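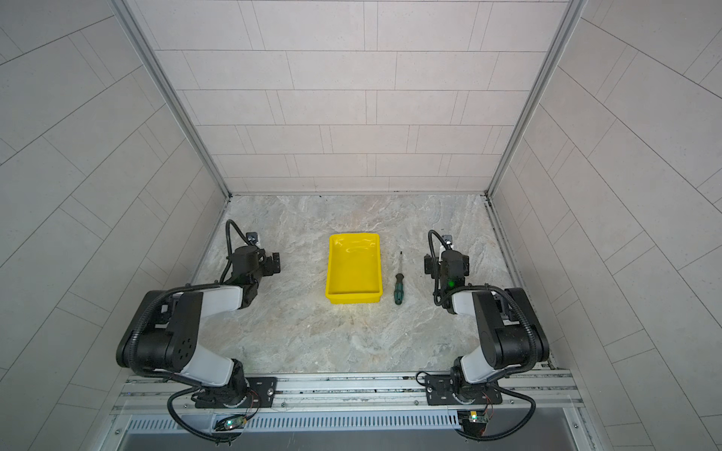
**What is the tray for?** Holding small parts and hand tools at the bench, so that screws, bits and fittings stay together while a job is open.

# Terance Parts Tray, shallow, yellow

The Terance is a one-piece plastic tray by Nostura for assembly benches, repair counters and inspection stations. It is rectangular, with rounded corners and slightly flared walls. The flare lets empty trays nest for storage and lets a finger slide a small screw up the side. The inside is glossy and wipes clean with a dry cloth.

Yellow is the only stock color. It shows up well on gray and stone-look surfaces, and dark fasteners are easy to find against it.

## Placement

Set the tray with the long axis running front to back, directly ahead of the work position. A screwdriver goes on the right, parallel to the tray, handle toward the user and tip toward the back wall. Left-handed users reverse this. Long drivers should lie beside the tray – a shaft resting across the rim will tip a lightly loaded tray.

The underside is smooth. On polished stone or glazed tile the tray will slide if pushed. Order the Iseo mat if the tray must stay put.

## Specifications

| Item | Value |
|---|---|
| Material | Polypropylene, injection molded |
| Wall thickness | 2 mm |
| Corners | Rounded, inside and outside |
| Color | Yellow |
| Pack size | 10 trays |
| Rated life | about 3,000 wash cycles |
| Lid | None |

Rated life applies to washing by hand or on the upper rack with a mild detergent. Solvent cleaners dull the finish and are not covered.

## Related items

- **Iseo mat.** Thin rubber sheet, cut to the tray footprint. Sold singly.
- **Đồng divider.** Snap-in crosspiece for separating two sizes of fastener. Fits the long direction only.

Screwdrivers are not included with any tray pack.

## Limits of use

Do not use the tray for hot parts straight from a soldering or brazing job. Do not use it as a drip pan under machinery. The plastic is not static-dissipative; bare circuit boards need a different tray, and we do not currently make one.

Loaded trays should be carried with both hands, one under each short end. Nested trays that have been stored under weight can stick. Twist the top tray slightly – do not pry between the rims with a driver.

## Ordering

Trays ship in full packs. Split packs are not available. Mats and dividers can be added to any tray order. Unused trays may be returned in the original carton.

Page revised 2018-01-29. The divider part number changes in March; orders placed under the old number will still be filled.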